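Week 6 handout: Reading a vendor pitch

Case: the Prilent desk assistant, sold by Trasix

Bring your marked-up copy of the brochure. We will spend most of the session on page 2, the one with the numbers.

Trasix offers Prilent as a monthly service: a humanoid robot with two arms, setup on site, and remote support. The pitch is that it will sort, fetch and tidy small items in an ordinary office. The quoted price is $2,000 a month. Ask what that covers. In the copy we were given, replacement fingers and retraining for a new task are both listed as "available", a word that should make you reach for a pencil.

The headline claim is 586 successful picks. Successful out of how many? The brochure doesn't say. It also doesn't say who chose the objects, or whether a person stepped in when a grasp went wrong. Without a total, you can't work out a success rate, and you shouldn't let a salesperson work one out for you.
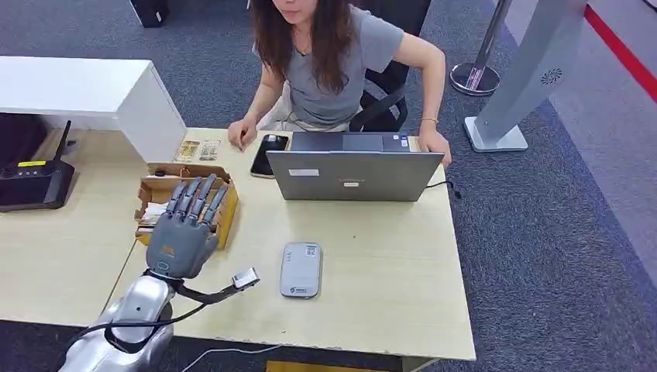 Fig. 1. Robot hand over an open box of assorted items, with a laptop and phone in use of the same desk space.

Look at Fig. 1 with the claim in mind. Mixed contents in a cardboard box are a fair test, much fairer than foam blocks on a bare table. White cards or slips stacked along a box wall are a hard target for segmented fingers. But a hand above a box is not a completed pick – a still can't tell you what came out, or how long it took.

Compare the rival quote from Brusanel, which is duller and more useful. It gives a trial period of 19 working days and lists the items the arm failed to lift. Bhatt, the third bidder, sent only a video with music.

For discussion

What would you count as a failure, and who should do the counting?

Which tasks would you put in a trial contract for Prilent?

Written answers, one page, are due before the June review.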